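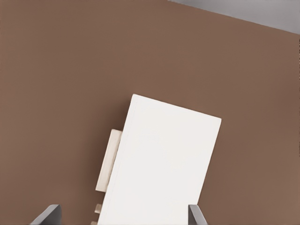 Ruba Sayegh
Lecturer, Household Economics

Handout 2: Reading an electric bill

Bring a bill to the next session. It can be your own or one from a relative, with the account number blacked out. If you can't get one, use the sample from Trurow on the course page. The Trurow bill is from September, so it shows very little heating.

Power and energy

These two words get mixed up all the time, and most wrong answers on last term's worksheet came from that. Power is how fast something uses electricity. It is measured in watts. Energy is how much it uses in total, and that is what you pay for. It is measured in kilowatt-hours (kWh).

A 1,000-watt load running for one hour uses 1 kWh. The same load running for half an hour uses 0.5 kWh. To get kWh, multiply watts by hours and divide by 1,000.

The parts of a bill

Most bills have a fixed charge and a usage charge. The fixed charge is the same whether you are home or away all month. The usage charge is your kWh times the rate. Taxes and fees come after, and some are worked out on the total, so they rise when usage rises.

Check whether the meter reading was actual or estimated. It is usually marked with an A or an E next to the number. An estimated reading that is too low gets corrected later, and the next bill looks much higher than it should. We will go through one of these in class — the Wakine case in your reader.

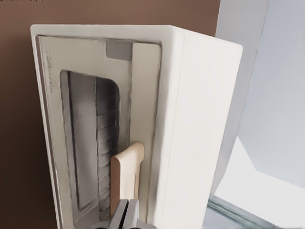
Flat and time-of-use rates

On a flat rate, every kWh costs the same. On a time-of-use rate, the price depends on the hour. In the Gernitz problem set the peak rate is 30 cents and the off-peak rate is 13 cents. Moving 2 kWh from peak to off-peak saves 34 cents. Do that every day for a 30-day month and it comes to $10.20.

Whether a household can do this depends on who is home and when. Laundry is easy to move. Dinner mostly isn't. Talha Tanoli's chapter on the Karaki apartments covers this well, and you should read it before you start question 2.

Worksheet

1. Find the fixed charge on your bill and write it as a share of the total.
2. List the loads in your home that could run off-peak. Leave out anything that runs all day, such as the refrigerator.
3. Work out your average kWh per day. Use the number of days printed on the bill — billing periods do not always match calendar months.

Show your steps and write the units on every line. Hand in the worksheet on paper at the start of class, with your bill stapled behind it.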